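How Does a Cut Heal Itself?
By Senga Innes
November 14, 2021

Have you ever fallen off your scooter, scraped your knee, cried a little (or a lot, that's fine too) and then noticed, a couple of weeks later, that the scrape was gone? You didn't glue it. You didn't even think about it very much. Your body was busy the whole time, and I think it's one of the most wonderful things it does.

Small cuts can usually close up without much help. Bigger ones may need a doctor to hold the sides together with a special thread, and doctors call those stitches sutures. People can practice sewing them on soft, pretend skin.
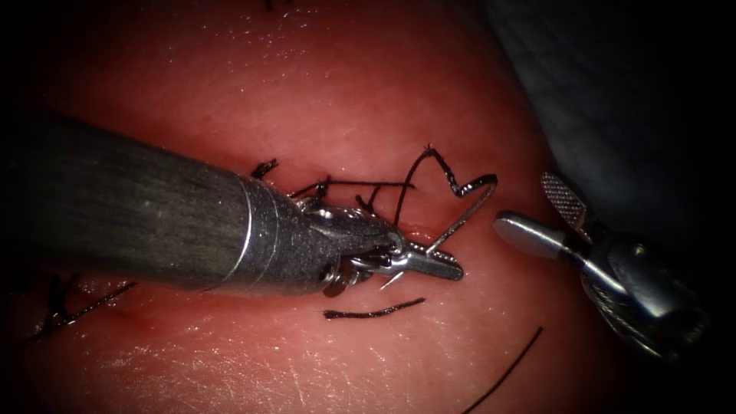
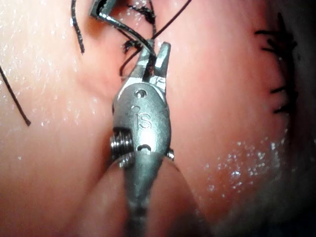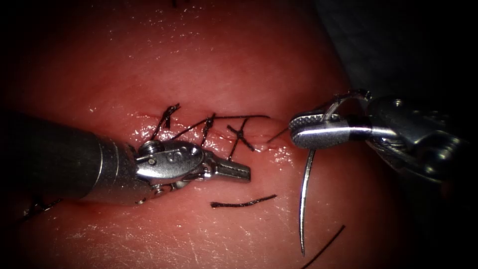

Now, whether a cut has stitches or only a bandage with dinosaurs on it, your body goes to work in much the same way. Let's start at the very beginning, with the "ouch."

Stop that leak!

When you cut yourself, you open up some tiny tubes called blood vessels, and a bit of blood comes out. Right away, the tubes squeeze themselves narrower, a little like pinching a garden hose. Then along come the platelets. Platelets are teeny bits floating in your blood, much too small to see, and when they reach a broken place they turn sticky and clump together. Your blood also makes a stringy stuff called fibrin, which works like a net. The platelets and the net together make a clot, and when the clot on your skin dries out, you have a scab.

The cleaning crew

Next come the white blood cells, and oh, they are hungry! They gobble up germs and broken bits of skin. Extra blood flows to the spot to bring them there, and that's why a new cut can look pink and feel warm and puffy for a few days. If it keeps getting redder or starts to hurt more, show a grown-up.

Building new skin

While the cleaning is going on, other cells begin to build. They make collagen, a strong, stretchy material that fills in the gap from underneath. New skin cells creep in from the sides, under the scab, until they meet in the middle. This is often when it itches. I know, I know – it itches terribly! But please don't pick. The scab is keeping the new skin safe, and it will drop off when it's ready.

What about scars?

If a cut was deep, the new skin may not match the old skin exactly. That's a scar. I have one on my elbow from a garden gate in Skokport, and I got it when I was 3. It was bright pink at first and now it's a thin, pale line that I have to hunt for. Scars can keep changing for a year or more, long after you've stopped thinking about them.

How you can help

Wash a small cut with clean water, ask a grown-up for a bandage, and put on a fresh one when the old one gets wet or dirty. Eat your dinner and get plenty of sleep, too. Your cells need food and rest for all that building.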